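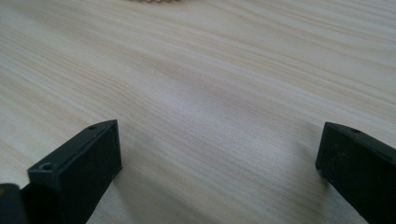
Jintana Jaidee remarked, when the first draft of this section was read to her, that a table with a wood pattern is never really clean or dirty to the eye, and that people in her household wipe it by habit and by the hour. Her remark changed the way we put our questions. In the first round we had asked the participants how often they wiped the table "when it was dirty". After May we asked only when they wiped it, with what, and what they had moved away before.

Figure 3. Light tabletop with a fine-lined wood grain.

4.2 The table surface between meals

The households in Phuthong use one table for almost everything. Food is cut on it in the morning, school work is done on it in the afternoon, and in the evening it is a dining table again. In the 52 households which completed the diary, the surface was therefore cleared many times in a day, but it was seldom cleared completely. We counted 3595 diary entries in total. Of these, 190 describe a full clearing, by which we mean that the participant wrote that no household thing was left on the table. All the other entries describe a partial clearing, where one or more things were pushed to the border and stayed there.

The things which stay at the border deserve some attention. Participants called them by different names, but the most common expression was "the things that live there". A mat, a fruit dish, a box of tissues or a small tray could belong to this group. They are lifted for a proper wipe and put back to the same place. One participant wrote that she could find the place of her tray in the dark. When a guest was expected, these things were often the last to be moved, and in several diaries they were moved only to a chair.

The pattern of the surface was mentioned more often than we expected. Light wood grain, of the kind shown in Figure 3, was described as "kind" or "forgiving", as crumbs and small marks are lost among the lines. Participants with dark or plain tables wrote about dust, rings from cups and the marks of fingers. Those with light grain wrote mostly about what they felt under the hand. Four of them said that they check the table with the palm before they lay the plates, and two of them do this also in other people's houses, with some shame. We did not ask about touch in the first round, and so we cannot say how common this habit is.

The direction of wiping is a smaller matter, but it came up in the group talks and we report it. Some participants insisted that one must wipe along the grain, as one does when sanding. Others wipe in circles, or from the far side towards the body, so that the crumbs can be caught in the hand. Chalerm Chuensuk, who led the talks, did not correct anybody, and the participants did not come to an agreement. In the Rustavard group the discussion took most of the evening and had to be stopped at nine o'clock.

We wish to mention two limits of this part of the work. First, the diary gave a fixed space for each entry, and participants who wrote by hand used short forms such as "cleared, wiped", which do not tell us what was moved. These entries were counted as partial unless the contrary was written. The number of full clearings is for this reason perhaps too low. Second, the households were found through the Jularico shop and its notice board, where people come to buy kitchen goods, and they may care more for their tables than their neighbours do.

The drawers and shelves to which the cleared things were taken are treated in section 4.3.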